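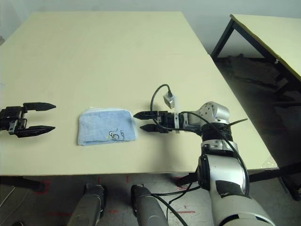

ok thread. finally moved off my old terminal setup after years of patching it. dotfiles were 171 lines of aliases, half of them for jobs I don't have anymore. So I sat down Thursday night and started clean. wanted the whole thing like that blue towel on the table, folded up square, nothing hanging out. One file. No plugins unless I miss them twice.

First up, Clellico. Fast start, nice tabs, config is plain text. Split panes work fine. Copy and paste does not, at least not over ssh, and I'm over ssh all day. Gave it 2 evenings. Gone.

Then Ekeo bc Vinh Hứa kept telling me to. He's right about search, you can scroll back thru a huge build log and it doesn't choke. Defualt colors are awful tho. Gray on darker gray. who reads that

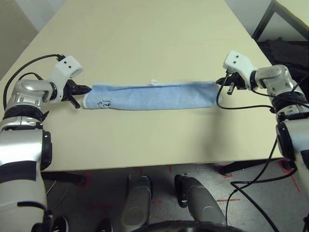

Fixed the colors w/ a theme called Đồng, kind of a copper look. Had to set the font by hand because the đ in the theme name broke the config parser. Renaming the file did it. 17 minutes of my life.

Aliases I kept: git status, git log on one line, cd up two levels, and the one that kills whatever is on my dev port. Everything else I just type now. Not even slower??
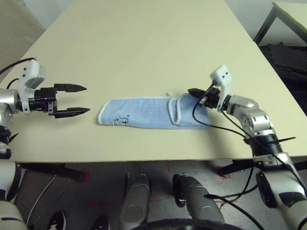
Light blue towel, folded long.

History search is the real upgrade. Was using Fliteo for it, still am, it's the only thing that survived the move. Set it to ignore duplicates and went from a mess to 199 commands I might acutally want again.

still to do: make the prompt stop showing the full path. tmux or no tmux, undecided. If you have a short prompt config pls send it

Get new posts by email. Subscribe | No thanks

Contact | Copyright | Back to top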